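Guides > Hair > Dry and damaged > Overnight oil treatment

How to do an overnight oil treatment on dry hair

This works on hair that has been bleached, permed or straightened a lot. It won't mend split ends, so get those trimmed first. If your hair is fine, halve the amounts.

You need 35 ml of light oil (I use Clostari, but plain jojoba is fine), a wide-toothed comb, an old cotton T-shirt and a towel for the pillow.

1. Comb your hair through while it is dry. Start at the ends and work up.

2. Stand the bottle of oil in a mug of warm water for a few minutes. Test a drop on your wrist.

3. Split your hair into four sections. Rub a little oil between your palms and smooth it from ear level down to the ends. Keep it off the scalp if you get spots along your hairline.

4. Plait the hair loosely and wrap it in the T-shirt. Put the towel over your pillow.
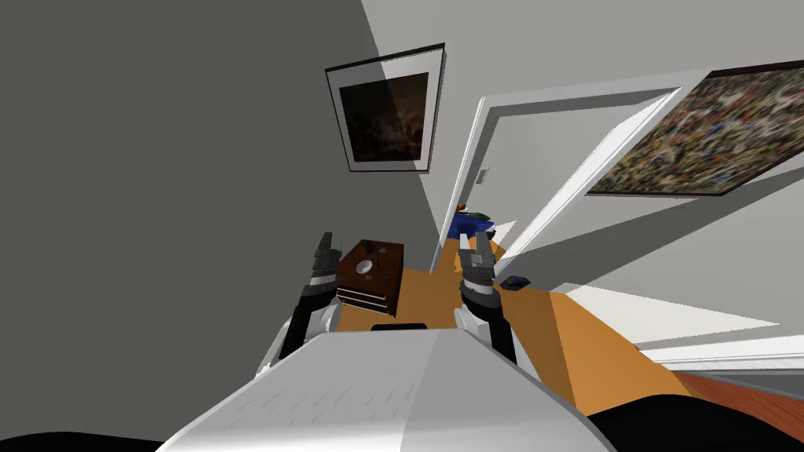 Small wooden nightstand with a reddish top.

5. In the morning, put shampoo on before you wet your hair. Work it in, add water, rinse, then shampoo again. Use conditioner on the ends only.

Once a week is enough for most people. Hacer Toprak, who cuts my hair in Sarness, has me do it every fortnight from May onwards. If it still feels greasy after drying, use less oil next time.

Rhea Gatchalian
Updated 12/26/23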